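**Water meters: what changes from July**

The changeover to individual water meters at Kiltimer starts in the first week of July. Most of you will have had the letter from Cherkaoui by now. Several people rang the office to say they hadn't, so the main points are set out again below.

At present the whole site is billed through one meter at the Turkeck Road gate, and the bill is divided by the number of flats. A single person in a studio pays the same as a family of five. Residents voted to end this last year, and the work was put out to tender over the winter. Cherkaoui will fit the meters and Rimonis will read them and send the bills.

Each flat will get one meter, fitted where the pipe comes in. In blocks A to C this is under the kitchen sink. In block D it is in the hall cupboard, behind the panel. Please clear the space before your appointment. The fitters will not move furniture, and if they can't reach the pipe they will have to book you again, probably for the end of the list. 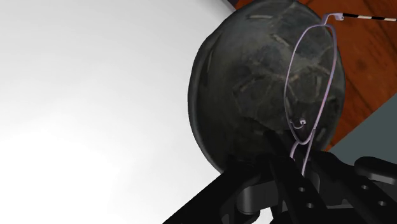 The water will be off in your flat for up to two hours. It will also go off for the whole staircase for a short time on the first morning, while the valves are checked. Notices will go up by the letter boxes two days before. Fill a kettle and a bucket.

There is nothing to pay on the day. The cost is 2830 for each block and comes out of the repairs fund, which was topped up for this in the last two budgets. The standing charge will be 8 a month on each flat, and water used is charged on top. Mounir Kabbaj has gone through the last three years of bills and thinks a two-person flat will pay roughly 600 a year – less than now for most, more for some. Nobody will have a firm figure until the first full year is over.

The old meter at the gate stays in place. It will be used to check for leaks between the road and the blocks. Last winter's leak by the bin store went on for five weeks before it was found, and it cost us 1335.

If you rent your flat, the bill will come in the name of the owner unless the owner asks Rimonis to change it. Sort this out between you before the end of July.

Appointments are being booked by Shaimaa Lamrani in the site office, mornings only. Block A is first, then D, then B and C. If you will be away all month, leave a key with a neighbour and give her the neighbour's name and flat number.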